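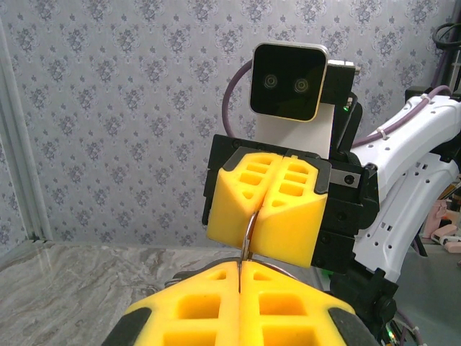

Ticket 1167 -- Jumambridge listing page, Unit 14, Postton Residences
Opened 07/10/2023 by Atif Dhanial

The listing shows the wrong tenure. Our record says freehold, but the page says leasehold. I also cannot save a new accent color for the project banner; a bright yellow is the tone I try to enter, and the form goes back to gray each time. The floor area and the address are correct.

Steps tried:
Cleared the browser cache -- no change.
Edited the tenure field and waited 30 minutes -- still leasehold.
Opened Unit 11 in the same block -- it shows freehold, so the fault is only in one record.

Reply from Gruserari support: Unit 14 had two records, and the page was reading the old one. We removed it. Please check again.

Atif Dhanial: Tenure is now correct, thank you. The banner color is still gray. Please keep the ticket open for this part.

Status: open, waiting for support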